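4. Preparing and filling a wall before painting

Read this section through before you open the filler. Sections 5 and 6 cover priming and top coats. If your wall has been papered, finish section 3 first and leave it overnight.

You will need
Mulder fine surface filler (ready mixed)
A filling knife and a wider knife for skimming
Sanding block with medium and fine paper
Sugar soap, bucket and two sponges
Dust sheets and low-tack tape
Dust mask and eye protection

Caution: In older homes the lower layers of paint may contain lead. Use a test kit before sanding. If the result is positive, do not sand dry and do not use a heat gun. Get advice from a qualified decorator.

4.1 Clearing and cleaning

1. Move furniture to the middle of the room and cover it. Tape the dust sheets to the top of the skirting.

2. Switch off the electricity at the consumer unit before loosening any socket or switch plates. Loosen them just enough to get a knife behind the edge.

3. Mix the sugar soap as shown on the packet. Wash the wall from the bottom up, then rinse with clean water from the top down. Washing upwards stops dirty runs from marking the dry part.

4. Leave the wall until it is dry to the touch all over. Corners and the strip behind a radiator take longest.

Note: Brown water stains will come back through emulsion. Find and cure the leak, then treat the mark with stain block (see 5.2).

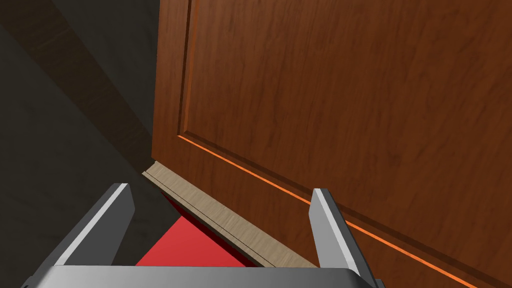
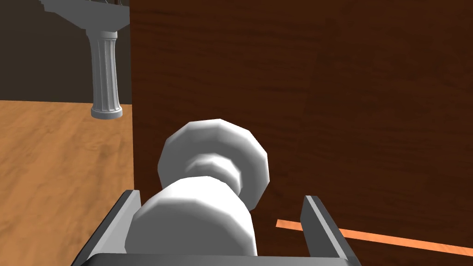 4.2 Filling cracks and holes

5. Rake out each crack with the corner of the filling knife until you reach firm plaster. Brush out the dust. Very fine cracks need opening slightly or the filler will sit on top and fall away.

6. Dampen the hole with a small brush. It should be moist, with no standing water.

7. Press the filler in with the blade held nearly flat, working across the crack first and then along it. Leave it very slightly proud of the wall — it shrinks a little as it dries.

8. Fill deep holes in layers. Let each layer harden before adding the next.

9. Put the lid back on the tub between batches. Filler that has started to crumble should be thrown away, as adding water will not bring it back.

Caution: Do not wash tools in the kitchen sink. Filler sets in the trap. Wipe them with newspaper and rinse them in a bucket.

4.3 Sanding

10. Open a window and close the door to the rest of the house. Put on the mask and eye protection.

11. Start with medium paper and finish with fine. Use light circular strokes and go a little past the edge of each repair.

12. Hold a torch flat against the wall and look along the beam. Ridges and dips will show as shadows. Mark any dips in pencil and repeat steps 6 to 11.

13. Vacuum the wall with a soft brush head, then wipe it with a barely damp sponge.

Note: Bare filler soaks up paint faster than the wall next to it and will show as dull patches if left unprimed. Spot prime every repair, including small ones — two thin coats are better than one thick one.

If the surface is still powdery after wiping, go to 5.1 (Stabilising). Otherwise go to 5.3.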